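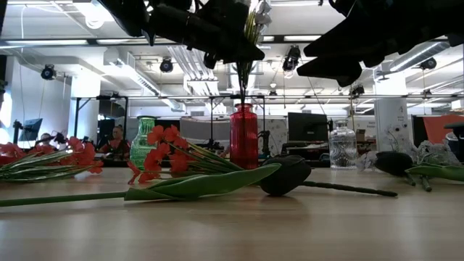 Flower and vase task, two-arm cell. Attachment to item 2.

Working Groups > Cell Practice > Minutes

Minutes of the cell practice group, February 18, 2019

Present: Edmund Kurek (chair), Iwona Bednarek, Szymon Zieliński, Marianna Makowska (minutes)
Apologies: Jadwiga Kozłowski

1. Previous minutes
Accepted with one correction. In section 5, "gripper stop" to read "arm stop".

2. Draft rule 14, handling of stems and glass
Zieliński presented the revised text. Glass vases are to be placed by hand before the arms are enabled. A stem is to be gripped clear of the bloom and lowered vertically into the neck. Bednarek asked whether a vase left empty counts as an obstacle. Agreed that it does, and that it stays in the cell layout until the end of the run.

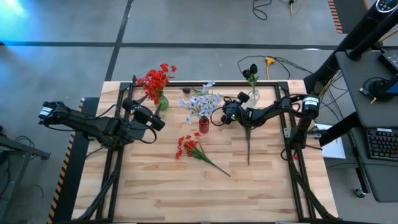

Loose stems may lie on the table between the arms, provided none crosses the frame rail. Kurek wanted a minimum spacing between vases. No figure agreed. Bednarek to propose one using the Skemach layout sheets.

3. Floor marking and cables
Striped tape to be kept clear of carts and desk casters. Power connectors on the floor behind a table to be moved or covered before a run. Makowska to add both points to the Roritz checklist.

4. Run log
Entry 1268 has no operator initials. Zieliński to correct. Logs to be kept for 24 months.

5. Next meeting
September, room to be confirmed. Rule 14 to return for approval.

Last updated by M. Makowska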